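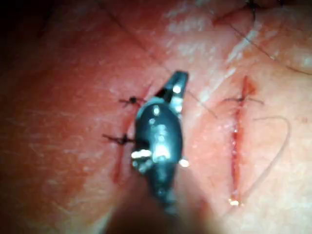

Robots can tie a knot, but the sock must wait

News › Technology & Work

February 11, 2018 – A machine that handles a thread and a fine pointed tool looks ready for the small jobs at home. Could it also sew a button, mend a sock or pack a parcel at the end of a shift? At an open afternoon in Clulldale, where the Torkano project presented its study of everyday work, the answer was mostly "not yet".

The study compares jobs which people do with their hands and asks which of them a machine can take over. Stitching was put on the programme first. It is among the hardest jobs for the hands, and it is also one where robotic instruments already have a place. Two knotted stitches close part of one cut, a single one crosses another cut beside it, and a fine pale thread lies in a wide curve next to that. A person who sews at home will understand at once why the thread is the difficult part. It bends, it slides, and it does not stay where it was put.

Dorothy Lockwood, who wrote most of the study, told the visitors that good stitching should not be confused with good housework. In stitching, the work stays in one small place, and the tool is made for that work only. In a kitchen, the cup is in a different position every morning. The towel has fallen behind the door, and the drawer is half open.

The study looked at 40 chores, divided between the home and the shop floor. For 9 of them, the authors say that a machine can do the work today without a person standing near. All of these are simple and repeated in the same way: moving closed boxes of one size, for instance, or washing a flat floor with nothing on it. Folding clothes is not among them. Filling a shelf with mixed goods is also not among them, and this disappointed the shop owners in the room, who had hoped for better news.

Speed is a second problem. In a folding trial at the Montoya laundry, a machine was given 30 minutes and a basket of shirts. It finished two shirts, and one had to be folded again by hand. The laundry has kept its folding table and its staff. It will try again in July with a different gripper, and this time with towels, as the manager thinks that a square thing is a fair beginning.

Herance, a company which rents cleaning machines to shops, takes a more hopeful position. Its speaker said that the customers do not ask for a machine that does everything. They want the dull part of the evening to be shorter – the floors, the empty boxes, the trolleys. He agreed that somebody must still pick up the things from the floor before the machine starts.

The discussion came back to thread several times. To make a knot, two tips have to work very near to each other, and a loop that is pulled too early is lost. The same difficulty appears with shoe laces, rubbish bags and the string on a parcel, although we do these things while thinking of something else.

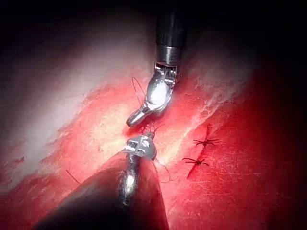

Mwende Swai was less patient with the comparison, and said that a home does not need such fine work in most cases. In her opinion, a machine which could empty a dishwasher every day, slowly and without breaking a plate, would be worth more to a family than one that can sew. She asked why the study gave dishes only a single page.

Lockwood replied that the page will become a full chapter in the next edition. The trials for it have begun with plastic plates, and glasses will follow when the results allow it.

The study can be read at the Clulldale library, at the desk on the ground floor. A printed copy may be ordered there too.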